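Hinged-lid bread bin: lid drops when the bin is pushed back against the wall

Last updated 28 December 2022

ribgauge
Looking for opinions on storage boxes with a one-piece hinged lid, for use as a bread bin. Mine is cream plastic with a ribbed front and a yellow interior.
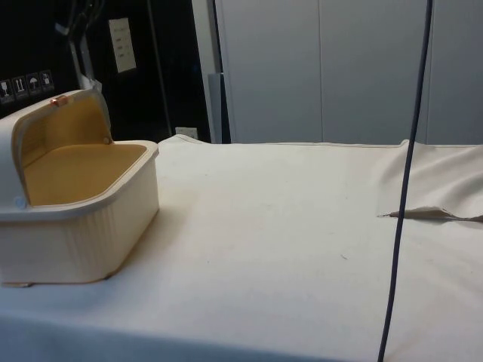
The bin lives on a side table with a cloth over it. Depth of table is limited, so the bin goes hard up against the wall when it's closed. With the lid fully back it needs more clearance behind than I can give it. If I stop the lid short of its resting angle it falls shut on my wrist. I've measured the extra clearance at 70 mm. Options as I see them: turn the bin side-on, fit a stay to the lid, or replace it with a roll-top. Bread is one sandwich loaf plus rolls. Any preference?

mallee_dry
Side-on. No parts, no drilling. You lose some table width but you said depth was the constraint.

ribgauge
Width is available. Reaching in from the end is awkward for a full loaf, though. The opening is longer than it is deep.

Pedthorpe
Fit a friction stay. Grekent do a small one in nylon, part 3582, with a screw at each end. Set it so the lid holds at just past vertical. I put one on a sewing box and the colour was near enough to cream that I left it unpainted.

tinsnips
I'd advise against drilling. Once you put a screw through a thin-walled moulding you have a stress point, and it's a food container, so you also have a hole that collects crumbs. Adhesive-backed stays exist. Clean both faces with metho first and leave it overnight before loading.

Pedthorpe
Adhesive stays peel. The load is all in peel, on a lid that gets opened several times a day. Mine with screws has been fine since April. Drill undersize, go slowly, back the panel with a scrap block and it won't crack.

tinsnips
A sewing box doesn't get washed. Check how often the bread bin does before assuming the same result.

ribgauge
It gets wiped out weekly and washed properly when there's mould. Which brings up the other question. I'm getting mould on the cut end of the loaf by day four in warm weather. Is that the bin or the bread?

mallee_dry
Mostly the bread and the temperature. A bin with a close-fitting lid holds moisture and the crust goes soft, then it moulds. Check whether yours has any vent. If it doesn't, leave the loaf in its paper bag inside the bin, or put half in the freezer on the day you buy it.

Vi
Don't overlook the fluting on the front. I have a ribbed canister and flour dust packs into the grooves, then goes grey. A soft nail brush along the direction of the ribs, warm water, a drop of detergent. Avoid the abrasive side of a sponge as it dulls the high points and they then hold dirt.

ribgauge
Noted on the brush. I'd been using a cloth, which only cleans the tops.

tinsnips
Second point on the cloth underneath. A bin on loose fabric creeps each time you lift the lid, so your clearance measurement isn't constant. Either pull the cloth tight and clip it at the table edge, or put a square of rubber shelf liner under the bin.

mallee_dry
Liner under the bin, on top of the cloth. Under the cloth it does nothing for the bin.

tinsnips
It does stop the cloth sliding on the table, so use two pieces. I'd still do that before buying any hardware.

Pedthorpe
Agree on the liner. Disagree that it replaces the stay. The bin will stay put and the lid will still fall.

Vi
Roll-tops are no cure either. I had a Tikska one and the slats jammed with crumbs at the rear of the track. It came apart with 10 screws and I got tired of doing it.

ribgauge
That rules out the roll-top. I'll put liner down first, then re-measure. If I'm still short I'll try the adhesive stay, and drill only if it lets go. Does the Grekent part come in a version with pads in place of screw holes?

Pedthorpe
Not that I've seen. You could use the same stay with a pad of double-sided foam tape at each end, but see my earlier comment about peel.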